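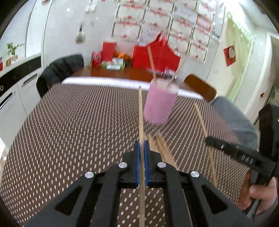 Can a stall open for trade before every line on this sheet is signed?
Only the dry goods row can, and only once the walkways and exits at the top are signed. Everyone else waits.

FANDORARI MARKET HALL — PRE-OPENING INSPECTION, WITH COMMENTS
Tue 20 October
Inspector: Shahnaz Debnath
Hall capacity on permit: 600
Stallholder agreements on file: 196

Third walk since the August reopening. Fees desk wants this by noon so comments are short. OK = fine, FIX = before opening, WATCH = look again next walk.

WALKWAYS AND EXITS
North door, both leaves open fully — OK
South door — FIX. Left leaf sticks at the bottom. Opens if you shoulder it. Not good enough with a full hall.
Loading door — OK. Chain off, lock hung on hook.
Main aisle clear to the painted line — FIX. Onion sacks over the line again, same trader as last time. Moved them while I stood there. Second notice issued, goes on the rental record.
Exit signs lit — OK except the one by the stairs, flickers. WATCH.
Evacuation map — OK, but still shows the old bank counter. New print ordered, no delivery date.

POWER
Main panel locked, key with duty desk — OK
Stall meters sealed — OK. One seal replaced and initialed.
Extension cords — FIX. Three stalls running cords across the back lane. Coil them or tape them, no third option. Traders say the new sockets cost too much to rent. Passed that on to fees desk, not my call, but cords across a lane is my call.
Generator, Tirnex unit — started first try, ran 50 minutes under load. OK
Fuel store — OK. Vent clear, no smoking sign back up.

FIRE
Extinguishers, tags in date — OK downstairs. Upstairs one tag unreadable, treat as expired, swap today.
Hose reel — WATCH. Slow drip at the valve. Bucket is not a repair.
Alarm test — OK. Heard in every row incl. cold room with door shut.
Paper and carton storage — FIX. Baled cardboard stacked against the warm side of the cold room plant. Soltden buys it by the bale and they are holding out for a better price, so it sits. Must move to the yard regardless of what price is doing.

SCALES AND PRICE BOARDS
Public check scale — OK. Test weights agree.
Stall scales, sample only — two reading heavy. Taken out of use, traders given loaners. Not accusing anybody, both scales are old.
Price boards — mostly OK. Rice and cooking oil boards not changed since last week, traders say wholesale moves daily and they are waiting for it to settle. Posted price has to be todays price. Reminded them.

COLD ROOM
Door release from inside — OK, tried it myself
Thermometer log — FIX. Gap of two mornings. Log says "busy". Fill it in at the time or leave it blank, dont write it up after.
Floor drain — OK
Compressor service — due. Yang has the contract, quote is in, still waiting for sign off upstairs. If the unit goes down the stock loss will be a lot more than the quote.

CASH OFFICE
Door closer — OK
Panic button — OK, tested with guard on the line
Drop safe — OK
Queue rail — WATCH. Loose at the wall end. Will not take a crowd leaning on it on payout day.

LOADING YARD
Surface — pothole by bay two filled, still soft. WATCH
Trucks — speed limit sign missing. FIX. Drivers are paid by the run so they hurry, we know this, sign goes back up and guard stands at the gate 6 to 8.
Pallets — max stack hieght respected except import row. Restacked.
Pallet deposit — now 50 a pallet. More are coming back and the yard is tidier for it. Keep it.

RESULT
Open with conditions. South door, cords, aisle and cardboard all done before the shutters go up. Extinguisher swap, yard sign and thermometer log by close today. Compressor sign off chased again by me this afternon.

Copy to duty desk, fees desk, gate.
S. Debnath

Fandorari Market Hall — Contact the duty desk | © Fandorari Market Hall | Back to top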